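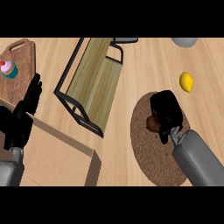 According to Loan Triệu, the hardest part of baking at home is to know how much flour you really put in the bowl, and a recipe that says "one cup" does not help very much. She told us this in February, after she tested the first pages of our new recipe collection in her own kitchen, and her remark changed the way we wrote the rest of it.

Plumbridge, 13 April 2020

HELLELACH RELEASES FREE HOME BAKING COLLECTION WITH ALL RECIPES BY WEIGHT

Hellelach, the publisher of cooking booklets and teaching material for home bakers, announces today the release of its Small Batch Collection. The collection contains 49 recipes for cupcakes, muffins, tea breads and simple cookies. It can be read and printed from our website without payment and without registration.

Every recipe is written in grams first, with cups and spoons given in a second column for readers who do not own a kitchen scale. Most of the cupcake recipes make eight pieces, and several can be cut in half to make four. We chose these small amounts after many readers wrote to us that the usual recipe for two dozen is too much for their household, and that frosted cakes do not keep well after the second day.

The work on the collection was led by Ngân Văn, editor of baking titles at Hellelach. She collected older recipes from our booklets, some of which were out of print for a long time, and baked each of them again with ingredients from an ordinary supermarket. Where the result was too dry or too sweet, the recipe was corrected. A few recipes were removed completely, among them a coffee sponge which never rose in the same way two times.

"I wanted that a person who bakes only for birthdays can open any page and begin," said Ngân Văn. "For this reason the oven temperature stands in the first line, and the butter that must be soft is also mentioned there. In our old booklets you would find this information in the middle of the page, when it was already too late."

The collection is divided into four parts. The first part explains basic batters and how long they should be mixed. The second is about fillings and fruit, and includes a cherry compote that can be made from frozen or canned cherries. The third part is about frostings, with a longer chapter on buttercream in warm weather. The last part gives recipes without eggs or without milk, which were requested very often by the readers of our newsletter.

A reader panel of 74 home bakers received the recipes before the release. Each member baked at least one recipe and returned a short form with comments. Many of the comments concerned the size of the baking pan, so the collection now gives the pan size at the top of each recipe together with the baking time. The members also asked for advice on yeast and flour when these are difficult to buy. We have added a page about replacing self-rising flour by all-purpose flour and baking powder.

The page design was made by the studio Desen. The pages are in large type and use only black ink when printed, so that they can be hung on a kitchen cabinet and read from some distance. The test baking took place in the Lương teaching kitchen in Plumbridge, and we thank its team for their patience with our schedule.

A printed edition with spiral binding is planned for later in the year. The price is not decided yet. Libraries and cooking schools may already copy the free pages for their classes, provided that the name of the publisher stays on each page.

Corrections and questions about single recipes are welcome and will be answered by the editorial office. Please give the title of the recipe and the size of the pan you used.

About Hellelach
Hellelach publishes booklets, recipe cards and course material for home kitchens. The company has its office in Plumbridge.

Press contact
Ngân Văn, Baking Titles, Hellelach, Plumbridge
Review copies of the printed edition can be reserved by mail.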